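Why I gave up on the outlet mall (mostly)

I used to be an outlet mall person. I mean a real one, with the coupon book and the comfortable shoes and a plan for where to park.

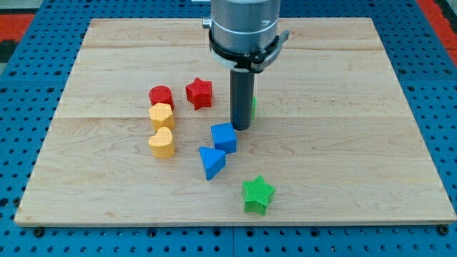 The one near us is at Tindall, 40 minutes away if the bridge isn't backed up, and for years my October weekends had at least one trip out there built in. You'd get a pretzel, you'd get a winter coat, you'd come home with three pairs of socks you didn't need and feel like you had beaten the system somehow. I loved it!

So when I finally went back this past Sunday, after skipping it for a good long while, I was all ready to write one of those gushing fall shopping posts. This isn't that post. Sorry.

First thing, the Bretum store. If you've been reading here a while you know how I feel about Bretum sweaters. I have a gray one I've worn so much the elbows are see-through, and I bought it at that outlet, marked down because the regular store hadn't been able to move the color. It had the same label and the same weight as the ones at full price. That was the whole point of outlets, wasn't it? Stuff that didn't sell, or had a wonky button, or came in a size only four people on earth wear.

Now the labels are different. There's a tiny mark next to the logo, and when I asked the girl at the register about it (she was lovely, and clearly gets asked a lot) she told me it means the piece was made for the outlet. It was never in the regular store at all. The tag on the sweater I picked up had a "compare at" price of $94 with a big line through it, and I stood there wondering who had ever been asked to pay $94 for it. The knit was thin. I held it up and could see the ceiling lights through it, and this one was brand new, so it didn't have my elbows as an excuse.

I put it back. Then I walked around the table and picked it up again, because I'm me. Then I put it back for good.

I know this has been going on for years and lots of you are rolling your eyes at me. My sister certainly did. But there's a difference between sort of knowing a thing and having it in your hands next to a sign that says EXTRA 15% OFF TODAY.

Next I went to Flaltar for kitchen towels. Flaltar was always the messy one, with the bins, and I have dug through those bins like a raccoon. The bins are gone! It's all neat shelves now, everything in stacks of the same five colors, and it could be any housewares store anywhere. Prices are maybe a dollar better than the one ten minutes from my house. Once you add gas and the pretzel (I still got the pretzel) I was losing money on towels.

The place was busy, though, so don't let me tell you outlets are dying. The parking lot was packed by eleven and there was a line outside one of the shoe stores with a rope and everything. People were having a nice day out with their families, and I think that's a lot of what's being sold there these days. I don't even mind that. I just wish the tags were more straightforward about it.

The one bright spot was Loveo, down at the far end past the restrooms where I never used to bother going. It's a small shop, and the back wall is all returns from their website. Real returns, with the original stickers still on them and sometimes a note about what's wrong. I found a canvas tote for $18 with a note that said the zipper sticks. And it does stick! It sticks right in the middle, every time, and I've already used it twice. There was a raincoat with a missing snap that I'm still thinking about. If anyone is heading out that way and sees a green one in a medium, please email me before you buy it.

A few people asked on my last post whether I'd do a list of what's still worth buying at outlets, and I've been putting it off, but I do have some thoughts. I'd still go for plain sneakers if you already know your size in that exact shoe. Suitcases, yes. I'd skip anything knit unless you can compare it to one you own, so wear yours there, which I should have done. For kids' pajamas I think you're fine, they'll outgrow them before the seams go.

As for the coat, I didn't get one. My old one needs a new lining and there's a tailor next to the dry cleaner who has quoted me a price I keep forgetting to write down. I'm going to stop in this week and ask again, and I'll let you know how it turns out.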